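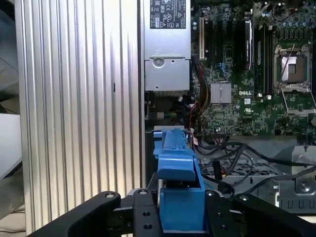
Etim Cup

The Etim Cup is an association football match played every June between the men's teams of Jela and Kellidia, the two towns of the island of Vunura. It is contested over a single game, at alternating grounds, and is the oldest competition on the island. It is also the only one, the Vunura league having been suspended when its third member club merged with its second. The cup takes its name from the Etim, the shallow river that divides the towns and, for much of the competition's early life, divided the pitch.

Origins

The first games were played on the gravel flats at the river mouth, where the halfway line was the Etim itself. Surviving accounts agree that the water was ankle deep and disagree about everything else, including the score. Both towns claim to have won. The Jela club's minute book records a victory "by several," a phrase that Kellidia's historians have treated with some coldness.

Play on the flats favored whichever side was defending downstream, where a loose ball could be left to the current. Kellidia became skilled at this and developed a long clearance into the river that older supporters still call "posting it." Jela complained every year until its own players learned the technique, after which the complaints stopped.

The match moved to enclosed grounds after a spring flood carried off the north goal. The goal was later found on a beach in the Kellidia district and was used there for fencing. Its return has been a standing item in correspondence between the clubs ever since.

Format

The cup is decided over ninety minutes. If the scores are level, 30 minutes of extra time are played, and if they remain level the holders keep the trophy. There is no penalty shootout. One was proposed by Jela while Kellidia were holders and by Kellidia while Jela were holders, and each proposal was opposed by the club that had not made it.

The rule has had a predictable effect on style. Holders tend to arrive with a back five, a midfield that behaves like a second back five, and a forward chosen for his ability to stand near the corner flag. Challengers have tried most things in response. In one edition Jela fielded five forwards and lost by four goals, an experiment the club magazine described as "open."

Eligibility is limited to players who were born on Vunura, live on Vunura, or have "a settled attachment" to it. The last category is undefined. It has admitted the sons of emigrants, several ferry crewmen, and a goalkeeper whose attachment was to a boat he was having repaired in Jela harbor. He kept a clean sheet and sailed the following week.

The Bolger match

The best-known edition was played at Kellidia on 20th June and ended in a 2–2 draw after extra time. It drew a paid attendance of 1239, still the record, on a ground whose seating had been built for far fewer. The remainder stood on the sea wall, from which the near touchline is not visible.

Jela, the challengers, took a two-goal lead in the first half through Cameron Bolger, a left winger who had not scored in his four previous appearances and had been selected when the regular winger missed the bus. Kellidia pulled one back from a corner shortly after the interval. The equalizer came in the final minute of normal time, when a back pass struck a divot, rose over the Jela goalkeeper's foot, and rolled in at a pace that several witnesses have called insulting.

Extra time was goalless. Bolger hit the crossbar twice, the second time from a position in which it was thought easier to score. As holders, Kellidia kept the cup. Bolger was carried from the field by the Jela supporters, who put him down again when the rule was explained to some of the younger ones.

The divot has its own place in local memory. Jela supporters maintain that it had been cut deliberately. Kellidia supporters maintain that the ground had always been like that, which visiting teams were happy to confirm.

Tín Khúc and the modern era

Kellidia's longest run of success came under the coach Tín Khúc, who won the cup in six consecutive editions, three of them by drawing. Khúc had her players practice throw-ins for most of the winter, on the theory that a game between two nervous teams consists largely of throw-ins. The theory has not been disproved.

Her sides were hard to beat and, by general agreement, hard to watch. Attendances fell in both towns during her tenure and recovered on her departure, when Kellidia lost heavily at Jela in front of a cheerful crowd. A stand at the Kellidia ground bears her name. It faces away from the prevailing wind and has a restricted view of one goal.

Trophy

The trophy is a two-handled pewter cup on a dark base. One handle is a replacement and is noticeably larger than the other, giving the cup a lean when placed on a flat surface. Winning captains are advised to lift it from the left. The names of the winners are engraved on the base, except for the first edition, where a space has been left blank pending agreement.

Broadcasting

Vunura's radio station carries full commentary, provided by one commentator from each town speaking in turn. Goals scored during the opposing commentator's turn have on occasion been reported with a delay.

See also

River Etim
Sport in Vunura
Jela–Kellidia ferry dispute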